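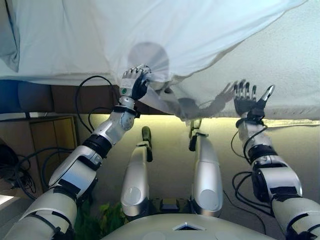 Ask anyone who builds household robots which chore they dread and the answer is usually bed linen. A dishwasher rack has slots. A sheet has no fixed shape, hides its own corners and blocks the view of whatever is holding it.

Jarnilis, a small developer in Fajardo, has spent the months up to July on this one problem. Its trial apartment has a couch, a cabinet, a potted plant and a two-armed humanoid with five-fingered hands. The company logged 298 attempts at spreading a sheet. It counts 76 as complete.

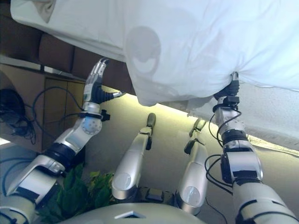 Bienvenido Pascual

Gripping is the easier half. A pinch anywhere on the cloth will hold, but a useful pinch is near a hem, and finding the hem means sliding one hand along the fabric while the other keeps tension. Too little and the cloth folds back on itself — too much and it slips out of the fingers.
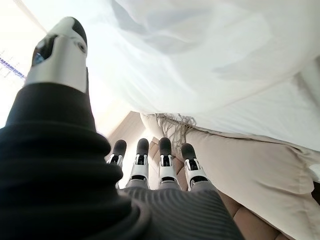
The control software, called Plullulau, therefore leans on cameras close to the hand as well as the one at the head. When the sheet covers the head camera's view, the arms slow down and work from the nearer pictures. A full attempt takes 11 minutes. Training used 3,264 recorded grasps, most of them on plain cotton. Fringes and tassels remain a separate difficulty, as the fingers tend to close on a few strands and miss the edge.

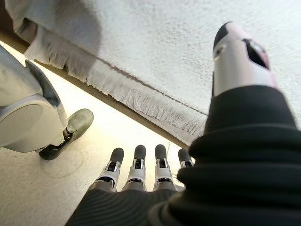 Priltmont is less patient with the numbers, arguing that a machine needing 11 minutes per sheet has no place in a hotel laundry, where flat linen is already fed through ironers by the cartload. Homes may be more forgiving, in Priltmont's view, provided the robot can be left alone with the job.

Jarnilis does not yet leave it alone. An operator stays within reach of the stop button for every run, and fitted sheets are scheduled for the next round of trials.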